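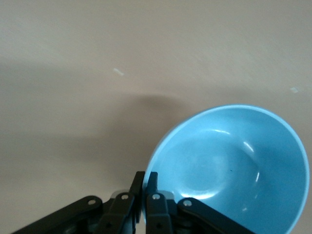 The blue bowl on the table, before breakfast.

I bought this bowl in October and I did not plan to write about it. But two people have asked me where it comes from, so I answer to both.

It is from Levanley, the small shop behind the bus station. They sell seconds from different potteries, and mine cost 400 crowns. The man there told me the glaze is called Flalau blue, but I could not find this name anywhere, so maybe I have heard it wrong.

What I like is that the blue is not the same everywhere. The rim is paler, like the sky in the morning, and inside it becomes nearly turquoise. The glaze is very shiny and catches every bit of light. There is also a tiny dark speck inside, near the middle. I tried to scratch it away with my nail on the first evening, and then I left it in peace.

It holds 700 ml if you fill it to the top, I measured with a kitchen jug. For porridge this is too much, for soup it is right. Mathias eats salad from it and then I must look for another one - we still have only one in this colour.

I wash it by hand. The shop said the dishwasher is fine, but my older bowls became dull after some years and I do not want to try.

Next week I will write about the bread tin.

Posted Apr 12, 2024

Older post | Newer post | Home | Kitchen | About me

3 comments

Berwyn Llewellyn: Do they post abroad? I would like a pair for soup.

Bravelari: Lovely colour. I have the same kind of speck in a mug and it never got bigger.

Author: Berwyn, I asked them once and they said no, but you can telephone and try.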